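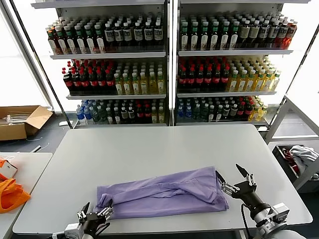 Wellham Allotment Association
Minutes of the water and drainage meeting, February

Present: Aoi Mizuno (chair), Ivan Kravchuk, Akihiko Miyazaki, Riku Tsuji (minutes)
Apologies: Osamu Iwasaki

1. Minutes of the last meeting
Agreed with one correction. Under item 4, "Clavwood ditch" should read "Clavwood Lane ditch".

2. Standpipe pressure
IK reported that flow at the top standpipe remains poor when the lower taps are open. The stop valve at the lane gate was checked and is fully open. The fault is thought to lie in the old steel section beneath plots 5 to 7. Replacement in 25 mm blue polyethylene was discussed. Trench depth to be 750 mm throughout, including under the path.
Action: IK to obtain two written prices.

3. Storage tank
The 2000 litre tank is drained for the winter. The float valve sticks and the outlet washer is perished. AM asked whether the base slab had moved. AMy measured a fall of 7 mm across it, within the limit agreed when it was laid. No work to the slab.
Action: AMy to fit a new float valve before the tank is refilled.

4. Association shirts
Stock for the open day was reviewed briefly. Agreed to keep the present colour. No further order this year.

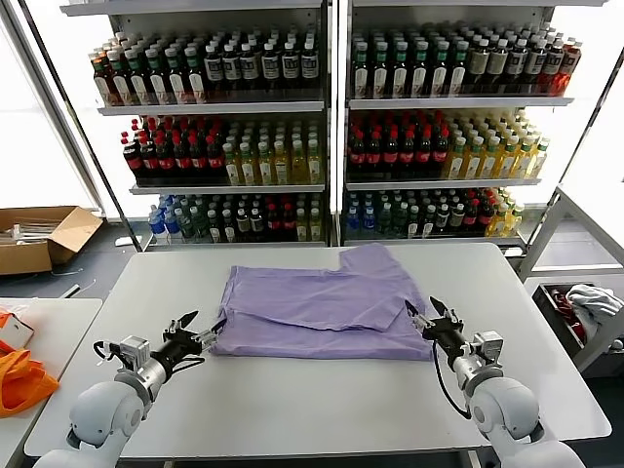
T-shirt in lavender-purple, partly folded.

5. Clavwood Lane ditch
The culvert is silted at the downstream end. Standing water reached plot 52 twice over the winter. The bank belongs to the adjoining field and access must be requested in writing. RT noted that last year's letter received no answer.
Action: RT to write again, enclosing the plan.
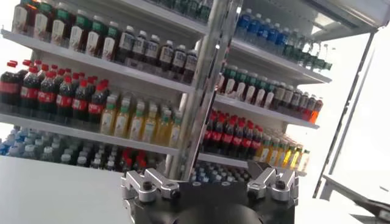 The plan shows the culvert as a single straight run. IK believes there is a bend below the hedge, and rodding from the upstream end stopped short of the outlet. Agreed to mark the bend as unconfirmed and to rod from the outlet once access is granted.

6. Water butts
Plot holders to be reminded that butts must be lidded and stood clear of the boundary fence. Hosepipes may not be left connected to the standpipes.

7. Any other business
The key to the meter chamber is with OI. A second key to be cut.

Meeting closed at 8.40 pm.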